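4.2 How people settle on a height for the kitchen table

We came to the question of table height by a rather roundabout road. When we began visiting homes in the Weerakoon district, our plan was to ask only about chairs - which ones were used, which ones had been pushed against a wall and covered with mail - and the table was meant to be the fixed thing that everything else was measured from. By the end of June we had visited 17 homes and had to admit that the table was as much a matter of argument as any chair. People had sawed the legs down, or put blocks under them, or bought a second table and kept the first one for sewing. We therefore went back to the written survey and added a page on it, and the present section rests mostly on that page.

Of the 319 households that returned the survey, 159 said that at least one adult in the home found the main table uncomfortable for some everyday task. We were careful to let people name the task in their own words, and we are glad we did, as the answers were far richer than the checklist we had first drafted. Rolling dough came up a great deal. So did homework, which is a different kind of problem, with a child's elbows up near the ears and a parent leaning over from behind. A good number of people wrote about peeling and chopping while seated, which older respondents in particular told us they had taken up after years of standing at the counter.

It is worth saying a word about the tables themselves. Most of those we measured during the home visits sat close to the height that stores treat as standard, and the exceptions were nearly all old pieces that had come down through a family. The Trendwood extending table, sold widely in the area for many years, was a familiar sight, and its owners were fond of it in a way that made our questions about comfort a little awkward. One household had raised theirs on rubber feet from a hardware store and was rather proud of the result. Another had tried the same thing and gone back within a week, finding that the soup was suddenly too near the chin.

That last remark, which made us laugh at the time, points to something we had not weighed properly in our earlier work. A table that is right for work done with the hands is often too high for eating, and families tend to notice the eating first. The meal is shared and happens every day, while the dough is one person's business on a Sunday morning. When a household chooses a height, then, it is generally choosing for the meal, and the person who does the other jobs makes do with a cushion, a step, or a sore back. We heard this again and again, very often from the person who had done the choosing.

We also asked about the width of the clear surface, by which we mean the part of the top that a seated person can use without first moving something. Here the survey and the visits disagreed. On paper, people reported generous clear space. In the homes, we found fruit bowls, chargers, pill boxes, seed trays and, in one kitchen, a full set of encyclopedias. We have kept both sets of answers in the appendix and lean on the visits wherever the two part ways. 

Figure 2. A large light-brown wooden tabletop.
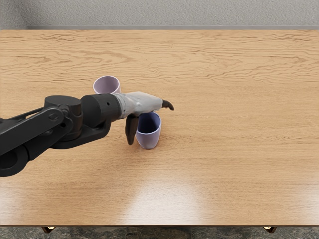
4.3 Lighting over the table

Lighting turned out to be tied up with height more closely than we expected. A hanging lamp is usually set once, when the family moves in, and then left alone through any number of changes underneath it. In several homes the lamp hung low enough to shine in the eyes of anyone sitting upright, so people leaned forward to get under the glare and then blamed the chair. We lent these families a Clitness clip-on lamp for the length of the study and asked them to write down in a notebook when they used it. The notebooks are uneven, as notebooks will be, but the evening entries are full, and we return to them in the section on reading and homework.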